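What the hands know

I've been meaning to write this one up since August, and every time I sat down to do it something else came along (mostly a cold, then my sister's move, then another cold). So get yourself a coffee, because I'm going to ramble.

Some of you asked what I've been up to at work. The short version is that we're trying to teach a two-armed robot to handle kitchen things by letting it learn from people first. We record folks doing ordinary jobs from a head-level view, work out where their hands and fingers are at each moment, and train a model to predict where the hands go next. Only after that does the model see any robot data. The project is called Jullside, after a village Sena Adjei once got lost in, and I've grown very fond of the name.

Our baseline used robot demonstrations alone, 142 of them, all driven by hand by very patient people. It did all right on the boxes it knew. Give it a lid with clips it hadn't met before, though, and it would drift over, hover, and pinch at the air beside the thing. I felt sorry for it! 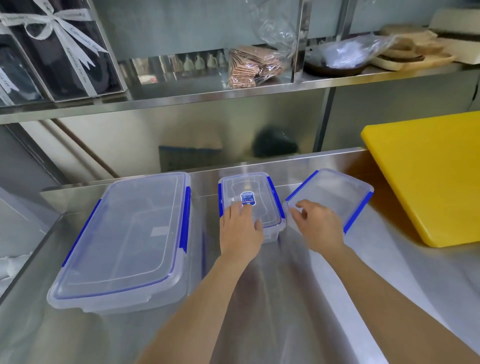
The new version gets the same robot demonstrations plus around 50 hours of human video, and what surprised me is where the improvement turned up. I had expected better grasps. The grasps did get a little better, but the big change was in what the second arm does while the first one is busy. People steady things without thinking about it – one hand rests on a box while the other goes off to do something useful – and the model had picked that habit up from the video. Sena spotted it before I did, late in the evening, and made me come back from the parking lot to look.

Now the less cheerful part. Clear plastic is still miserable for us. The hand tracking copes well enough, but the depth estimates on see-through lids jump all over the place, and steel counters make it worse with all their reflections. We tried 2 fixes. Throwing out the depth channel altogether worked better than the clever one I'd spent three weeks on, so please send sympathy.

There's also the matter of fingers. A person has five on each hand and our grippers have a pair of flat pads, so a lot of lovely human detail gets squashed down to "open" or "closed" and a wrist angle. Sena thinks we should keep the fingertip positions in the training anyway, as a sort of side task, and I'm coming around to it. I'll run that next, once the cluster queue calms down.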